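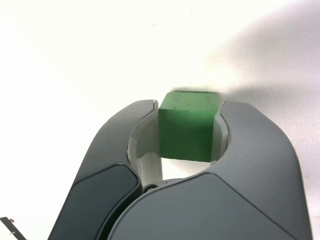

Notes on stacking blocks, part 3. Short posts, one point each.

The set is the Lurel cubes, in red, yellow and green. I bought the 57 mm size for the shelf display and use the smaller ones for everything else. Drivolis sells a similar set with sharper edges. I returned it. Slightly rounded edges forgive a bad placement and sharp ones chip.

Paint matters more than size. A matte finish grips the block under it. Gloss slides. If a new set comes glossy, go over the faces with fine sandpaper, 6 light strokes per face, then wipe off the dust.

Matte paint also picks up specks and scuffs. Leave them. Repainting one face changes its thickness enough to tilt a tall stack.

Red goes at the bottom, yellow in the middle, green on top. The color order has no structural value. It makes my log easier to read.
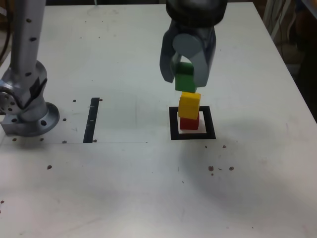 The base block goes inside a black square outline on a white table. Thick bands are easier to line up against than thin ones. Leave white showing on the sides and you can judge the centering at a glance.

A middle block turned a few degrees is fine. What counts is where its center sits over the block below. A twisted stack stands as long as the centers agree.

Lean is different. Lean adds up from block to block. Fix it at the second block, before the third goes on.

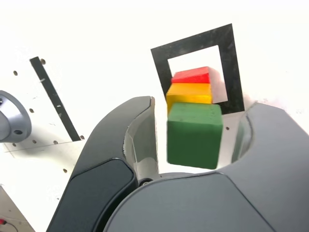 Lower the top block straight down and let go only after full contact. Letting go early drops one edge first and the block walks sideways.

Ornitz tables have drilled tops. Keep the base block off the holes. A corner over a hole will rock.

My log is at 364 stacks as of Thursday. Most of the failures are on the second block. I had expected the third.

Next part: the Sheikh method for squaring a base block with a ruler. It is slow and I use it anyway.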